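Equipment planner, part time, Linano kitchens, Skorkville

Linano is about to spend a great deal of money on robot arms and would like somebody sensible in the room when it happens. The post runs for 11 months from June, 16 hours a week. You will report to Jaime Torres, who has a spreadsheet and would be glad to hand it over.

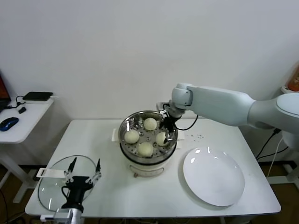 Steamer work: a gripper at one of the buns in the basket.

You will compare quotes from Zomitz and Serrano, which are written in such a way that no line of one matches any line of the other. You will find out what a spare pair of fingers costs, and whether "delivery included" means to our door or to a dock in another country. The small tools budget is 3000 and has already been promised to several people.

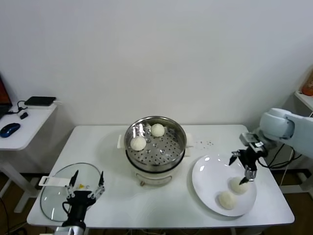
Two buns on the plate, two in the steamer.

We need someone who has bought machinery before and lived with it afterwards. You should be able to read a service contract to the end — including the pages in grey type — and ask about cables, floor space and who gets rung up when an arm stops at teatime. 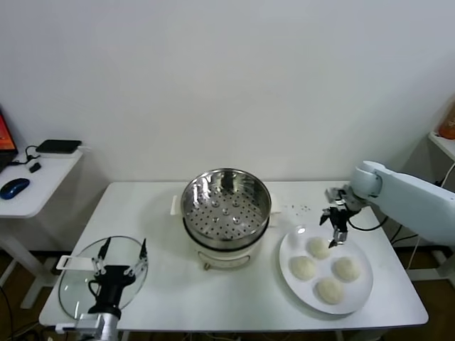 No programming is required. An interest in steamed buns is welcome but won't affect the pay, which is on the scale for grade two planners.

Send a CV and one page on the worst thing you ever bought for work to Jaime Torres, quoting post 1203. Interviews are in Skorkville, and we pay train fares.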